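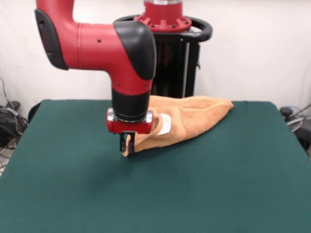 Home Schedule Results Structures Work with us Contact

24th June
Ibrahim Afolabi

Call for players: Sorna structure trial, Siltov

Sorna is looking for 180 players to take part in a trial of two no-limit hold'em tournament structures at the Siltov card room, Skosora. The trial will be held in January, over two days. Results will be used to set the blind schedule for the following season.

Background

The last main event drew 524 entries. Play at the final two tables ran well past the published finish, and average stacks fell below the depth we aim for from the dinner break onwards. We have modelled several changes on paper. A model says little about how long players take over a decision when the antes go up, so we need timed hands from real tables.

What is being tested

Structure A is the current schedule with the big blind ante brought in from the first level. Structure B, known as the Nic Aodha schedule, drops two of the middle levels and lengthens the late ones. Both start at 100 big blinds with 20-minute opening levels. Late registration is closed in both, and there are no re-entries.

Each player plays one structure on the first day and the other on the second. Seats are drawn at random before each session. The order of structures is also drawn and can't be swapped on request.

What is recorded

For every hand: level, number of players dealt in, start time, end time and whether a flop was seen. For every elimination: level, position and stack in big blinds at the start of the hand. Hole cards are recorded only if they are shown down. Names are replaced by a seat code before the figures leave the room.

Who can apply

You must be of legal age to play in a card room in Skosora and hold, or be willing to take out, Siltov membership. You should have finished at least one live multi-table tournament. Online results alone are not enough, as the trial depends on players knowing how to act in turn, cut out a raise and protect a hand without help from the dealer. Strong results are not needed. We want a mix of regular and occasional players and will choose from the applications with that in mind.

Dealers currently on the Sorna rota may not play.

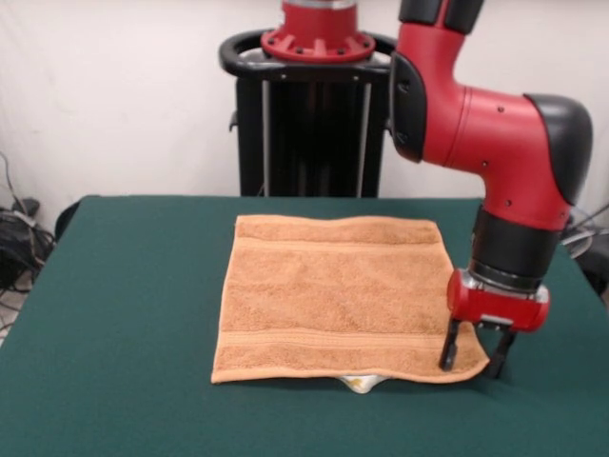

Mairéad Conneely wrote in to ask whether a player knocked out early on the first day still has to come back for the second, and whether the fee is cut if they don't. She also thought that with no money at stake, people would shove light by the third level and spoil the timings.

On the first point, yes. Both days must be attended, and the fee is paid at the end of the second. On the second, each session carries its own prizes, paid to the final table, so an early exit has a cost. There is no buy-in.

Payment and practical details

Players receive a flat fee for the two days, plus any prize won. Travel is not covered. Hot food is provided at the dinner break on both days. Phones may not be used while a player has cards. The shot clock will not be used in either structure.

How to apply

Write to the Sorna tournament office, marking your message "Structure trial". Give your full name, Siltov membership number if you have one, the last live tournament you finished and the usual buy-in you play. Say whether you need a particular seat for reasons of access. Applicants not chosen at first will be kept on a reserve list, and reserves should be free on both days.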